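The night the left arm let go

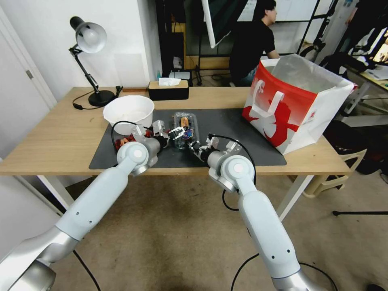

What failed? A wrist brake on the left arm, which slipped under power and let the gripper sag 7 millimeters while the software still reported it as holding still.

I got that answer from Anayeli Villalobos about two minutes into our call, and then we spent another hour on how long it took her to find it. She runs testing for Munasinghe, a small outfit that teaches pairs of arms to do tabletop chores, and she talks fast when she's annoyed.

"We had 523 runs logged before anyone caught it," she told me. "The numbers looked gorgeous! Then I put a steel ruler behind the wrist and watched it go down."

The drop itself was tiny. What scared her was that the safety stop never tripped. It only fires when the measured position and the commanded one disagree, and the sensor sat on the wrong side of the slip – so as far as the controller knew, all was well.

Her colleague Blažena Malý pulled the brake apart in July and found the friction disc glazed over. "It was shiny like a dinner plate," Malý said. She blames the duty cycle (the arms were stopping and starting more than 400 times a shift) and also, a little, herself. "I wrote the inspection sheet. The brake wasn't on it."

It is now. Each arm gets a hang test every morning, with a weight on the gripper and the motors off, and any sag at all means the arm stays parked. I asked Villalobos if she'd go back to trusting the readout.

"I'll trust it after I've looked at the ruler," she said, and went off to start the next test.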